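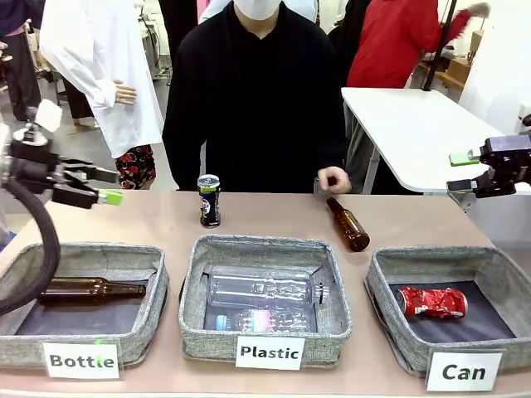
Page 3

**Gilura Sorting Kit**, item 2533

A two-arm tabletop kit from Stombridge for sorting drink containers. Each gripper has green finger pads — replacements are sold singly as item 233. The fabric bins take printed cards, and you can print your own.

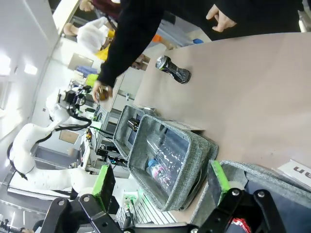

*Gripper view of the bins, with plastic bottles in the center one.*

Arms and bins ship separately. Order through Jurgita Grīnberga at Stombridge. Prices valid from 23 February 2020.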